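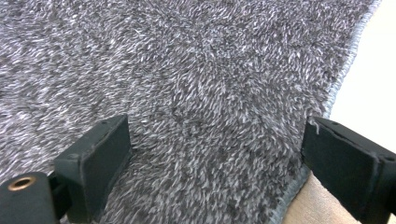
*Fig. 3. Shag rug with bound edge, gripper fingers open over the pile.*

## 3. Chore module: rugs and mats

This section covers the rug chores supported by the Bravetti home unit: lifting a corner, folding a rug back for floor cleaning, and laying it flat again. Read section 2 (fingers and pads) first.

### 3.1 What the unit can do at this release

| Task | Flat-weave mat | Shag rug |
|---|---|---|
| Find the edge | Unattended | Unattended |
| Lift one corner | Unattended | Supervised |
| Fold back | Supervised | Supervised |
| Relay flat | Supervised | Not supported |
| Shake out | Not supported | Not supported |

Long pile remains the harder case. The fingers tend to close on loose fibres and report a good grip when the backing has not been caught. Mottled grey pile also gives the edge finder little to work with, so the module looks for the binding tape and ignores the pile colour.

### 3.2 Before you start

1. Clear furniture and toys from the rug and from a 24 cm strip of floor around it.
2. Check both finger pads. Light scuffing is acceptable. Replace a pad if the rubbed area reaches the inner face.
3. Remove lint and fibres from the pad corners with a dry brush.
4. Set **Surface** to `Shag`. The default, `Flat`, closes too early on long pile.

### 3.3 Lifting a corner

1. Jog the gripper until one finger is over the binding and the other is over the pile.
2. Open the fingers fully.
3. Select **Find edge**. The search stops after 15 seconds if no binding is found.
4. Confirm the highlighted edge on the tablet. If the line follows a crease in the pile, select **Reject** and move the gripper closer to the corner.
5. Select **Lift**. The unit closes, raises the corner slightly and pauses.
6. Look under the corner. If the backing is still on the floor, select **Release** and repeat from step 2.
7. Select **Continue** to fold back, or **Hold** to keep the corner raised.

> **CAUTION:** Do not run **Lift** on a rug that is taped or glued down. The binding may tear away from the backing.

> **CAUTION:** Keep children and pets off the rug during any lift or fold.

**Note:** Where a second fabric lies against the rug, the edge finder may select the wrong border. Move the fabric away before step 3.

### 3.4 Fault codes

- **E-162:** Fibre grip only. Release, brush the pads and retry.
- **E-163:** Edge lost during fold. Lower the corner by hand.
- **E-170:** Load too high. The rug is outside the supported weight. Finish the chore manually.

Section revised Nov 28, 2023. Technical contact: Juwita Liew.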